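Changing the processor in an old office tower

I repair old office computers in the evenings, and the question I get most often is how to change the processor without killing the board. English is my second language, so I will write it slowly and in order.

What you need: a crosshead screwdriver, a plastic card, cotton pads, isopropyl alcohol, a small tube of thermal paste and a cup for the screws. I keep mine in a Turine tin with a lid, because my cup was once knocked over.

1. Shut down, pull out the mains cable and hold the power button for a few seconds. Then touch bare metal on the case.

2. Lay the tower on its side, open side up, and take off the side panel. Choose a table which does not move. If the table has gaps, put a towel under the edge where you work, or you will lose a screw before tea.

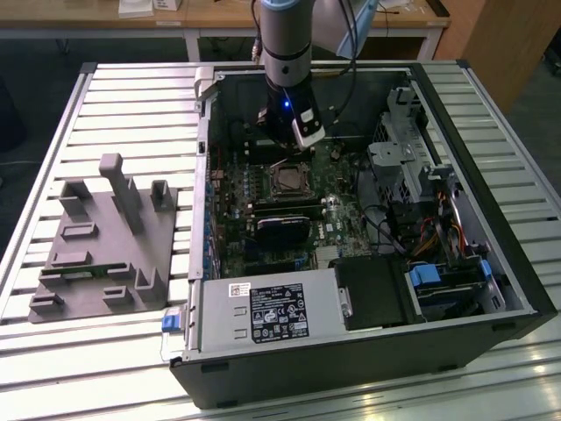 3. Before you touch any cable, photograph where each one goes. My friend Lowri Edwards skipped this on her Tuesday repair and needed 40 minutes to find the place for the front panel plug.

4. Disconnect the fan and loosen the screws of the cooler a little at a time, going crosswise. If the cooler does not come, do not pull. Turn it gently left and right until the paste lets go.

5. Wipe the old paste off the top of the processor. Do it while the processor is still locked in, so it cannot slide. Put alcohol on the pad, never directly on the board.

6. Now the lever. Press it down, move it a little outwards, and let it rise slowly under your finger. Then lift the metal frame.
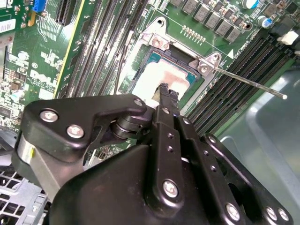
The processor is held only by its own weight at this point, so take it by two opposite edges and lift it straight up. Do not tilt it and do not drag it. If there is still a whitish patch of old paste over most of the metal top, as on this Dell board, keep your fingers away from it and hold only the blue-green edges. Paste on the fingers goes everywhere, and in the contacts it is very difficult to clean.

7. Compare the small notches or the corner mark on the new processor with the socket, and lower it without any force. Close the frame and bring the lever back under its hook. Some resistance from the lever is normal.

8. Put a drop of paste the size of a small pea in the middle, set the cooler on top and tighten crosswise again. Connect the fan before you close the case.

If the computer beeps at the first start, switch off and check the memory modules. They are easily pushed loose by an elbow.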